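3.2 Keeping the produce cell in working order

We should say a little about how the cell is looked after, as most of the hours we lost in the first season went there and very few went to the control software. The robot works with two arms in front of a stepped wooden display, and its usual job is to move vegetables between the bins and a plastic shopping basket (Figure 4). Each arm ends in a gripper with a black glove over it, and it was the gloves, bless them, that taught us the most.

Over 1,927 logged picks we changed gloves 61 times. Our first habit was to wait until a fingertip had worn through, which meant the grip had already been getting worse for a good while before anyone spotted it. Sigrun Vik suggested a fixed limit of 1,000 finger closures per glove, and we have kept to it happily ever since. After a change, both grippers are opened and closed slowly without a load, and the closing force is zeroed again in the Jeden console before any food goes near them.

Cables came next. The ones that hang beside the forearms need enough slack for the elbow to fold fully, but a loop that is too generous will catch on the basket handles – we learned this twice, on the same arm. Eirlys Cadwaladr now checks every loop by hand at the start of a session, with the arms powered down and moved through the two-handed hold, where the grippers come closest together.

Figure 4. Both grippers holding a carrot upright at the shopping basket, beside the tomato bin. The cable loop discussed in the text runs along the left arm. 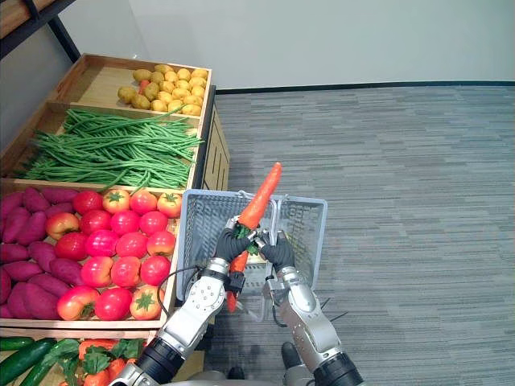
The last item on the list is the joint bolts, which we go over with a torque driver every March and again after any collision stop, however gentle it looked at the time.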